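**Pemness House, residents' meeting**
Tuesday, June 27, 2023, common room

Present: Nesrin Soylu (chair), Umut Çınar, Brisa Medrano, Ghazal Moradi (minutes)
Apologies: Nesrin Bozkurt

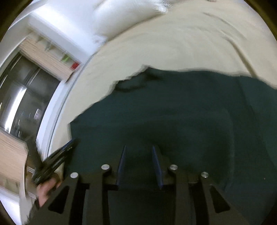

**1. Blankets and towels.** Umut has looked through the linen cupboard and he proposes that we keep blankets and large towels on separate shelves. Brisa asked what to do with pieces that can be one or the other. The large dark green one, spread out loosely and still with its folds and creases, was discussed for some minutes. It was agreed that it goes on the blanket shelf. Everything must be folded in the same way, first in half along the long side and then in three. Umut will write the labels.

**2. Washing.** The price at Marras laundry was last changed in January. Brisa will ask them for a new price for the big items. Until then we wash in the house, only full loads.

**3. Money.** The linen budget is 500 for the year. We have spent 295 until now. Nesrin S. would like to buy new pillow covers for 165, from Favus. Agreed by all present. Ghazal asked that the receipt is put in the folder this time.

**4. Other matters.** The cupboard door does not close well. Umut will look at the hinge. Nesrin B. sent a message that she can help with the folding, but only in the evening.

Next meeting: to be fixed by Nesrin S. by e-mail.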